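Household Handling Code of Practice
Progress report to the Plekstead Fund, period ending March

Prepared by Taner Oral, Pridby

Summary

The draft code now has 11 sections, of which nine are ready for outside comment. The remaining two, on stopping distances near people and on record keeping, are behind schedule and are dealt with below. Spending is within the grant. We ask the Fund to agree one change to the timetable.

Work done in this period

The code sets out how a robot hand should be tried out on ordinary household goods before it is used near the public. In the last report we said the trials would be run at two sites, and both are now working to the same rules. Bozkurt joined first and Cerkik followed after its safety paperwork was signed off.

Between them the sites have logged 2966 attempts. Each entry gives the object, the surface, the grip force limit in use, the name of the person at the stop button and the result. Early entries were patchy. We went back through the first 1800 and found that 87 had no force limit recorded. Those have been set aside and will not be counted towards the findings. The log form has been changed so that an entry can't be saved with that box blank.

Three rules were reworded after comments from the operators:

Rule 4 (start of work). The person at the stop button must say aloud that they are ready. A nod was allowed before and was missed more than once.

Rule 6 (soft surfaces). Beds and sofas are now treated separately from tables. Bedding can be drawn along with an object, so the operator must smooth and check it between runs.

Rule 9 (clearance). The old wording gave a fixed distance between objects. Operators found this too strict for small items and not strict enough for large ones. It now depends on the width of the hand.

Delays and problems

The section on stopping distances needs test results from a second type of arm. Delivery slipped and we have no firm date. The section on record keeping is held up by a disagreement between the sites on how long video should be kept. Bozkurt wants it wiped once the log is checked - Cerkik wants it held until the code is published. We expect to settle this at the next joint meeting.

One operator at Cerkik reported a pinched finger while changing a glove. There was no injury needing treatment. The arm was powered at the time, which Rule 2 already forbids, and the briefing for new staff has been rewritten to put that rule first.

Next period

We plan to send the nine finished sections out for comment, complete the soft surface trials and bring in two reviewers from outside the project. We ask the Fund to move the date for the full draft back by one quarter, with no change to the budget.

Note on Rule 9

Rule 9 is the one we most want reviewers to test, and the hard case is a group of soft items close together. The rule covers the whole hand, including fingers that are not doing the gripping. With the black hand at the plush banana, one finger lies across the top of the smiling orange fruit next to it, and under the new wording a layout like this is entered as "neighbour in reach" before the run starts. The durian in the white basket is logged separately as an item already in the container. We would welcome views on whether soft neighbours should have their own, looser limit.
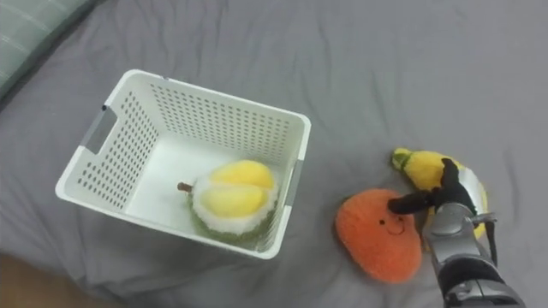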